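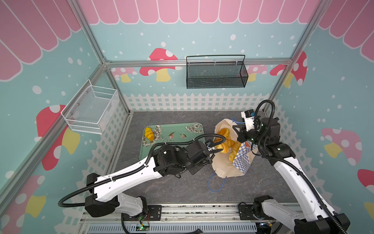
Fault writeup from the two-arm cell at Firkeo. The left gripper lost its position reference mid-task on Monday and closed harder than commanded. No injury, no broken hardware. Posting the details for anyone else running the Tiloris gripper controller.

Symptom: close command sent, jaws reach the object, motor current keeps climbing. The force limit should cut in at that point. It didn't. The arm went to a protective stop on the joint side, and the gripper stayed energized behind it.

That last part is the safety matter. A protective stop on the arm does not drop gripper torque in our configuration. It holds the last command, so that a gripped object doesn't fall. If the last command is wrong, it holds the wrong one.

We had four of these before lunch. The first two were logged as "object too stiff" and cleared by the operator. I'd have done the same from the message text, which reads GRIP TIMEOUT and nothing else.

The log says more. In all four, gripper position jumps by exactly 4000 counts in one sample. That is one motor revolution on this encoder. Nothing mechanical moves that far in one sample, so the number is bad data.

Why it defeats the force limit: Tiloris scales the limit by jaw opening. With the jump, the controller believes the jaws are nearly wide open and allows approach current. It then pushes on a closed object at approach current until the timeout.

We tried small rigid toys outside the bag first, held in mid-air with the wrist still. Clean every time. Position stable, current flat, limit active. 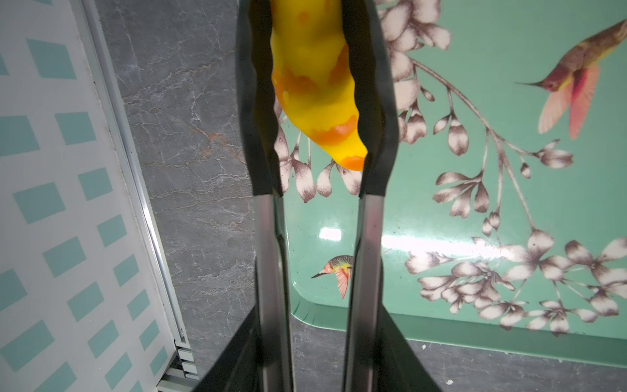

Ita Nic Giolla: Did you rule out the supply? We had revolution jumps on the Vũ bench in November and it was the 24 V rail sagging when both arms accelerated.

Checked that first, Ita. Scope on the rail at the gripper connector, both arms moving at full speed. No sag worth reporting. Swapping the supply made no difference either.

What did correlate was wrist pitch. Every jump happened with the left arm reaching down and across with the wrist rolled. In that pose the cable sleeve runs out of slack and the encoder connector takes the pull.

Replayed the reach with the Drornidel logger on the raw encoder lines. The index pulse drops out just before the jump, and the controller counts the recovery as a new turn.

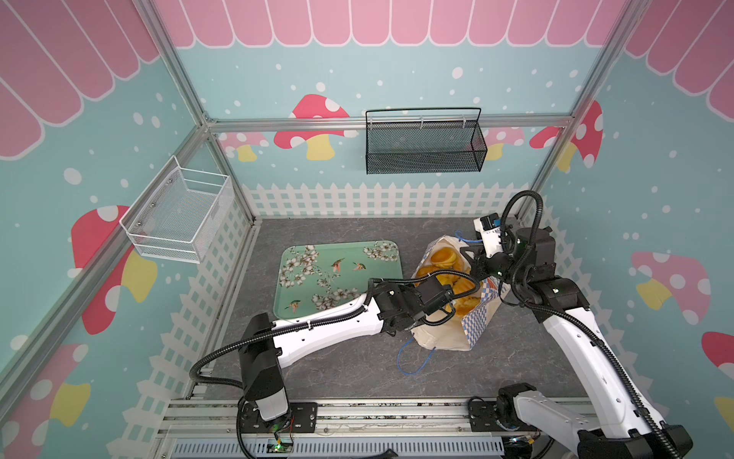
Re-clamping the sleeve further back on the link gave the connector its slack. Same reach, same speed, no dropouts for the rest of the shift. I don't count one shift as proof.

Changes made: strain relief at the wrist connector. A plausibility check that rejects any single-sample jump over half a turn and faults the gripper. Force limit no longer scaled by opening below approach speed.

Also changed: a position fault now cuts gripper torque, and the object drops. Acceptable for what we handle. If you carry anything heavy or sharp, do your own assessment before copying it.

Still open: the protective stop itself. I want it to ramp the gripper to a low holding current, and the Tiloris interface has no command for that. Ticket is in. The right arm has the same clamp position and gets the same rework before it runs again.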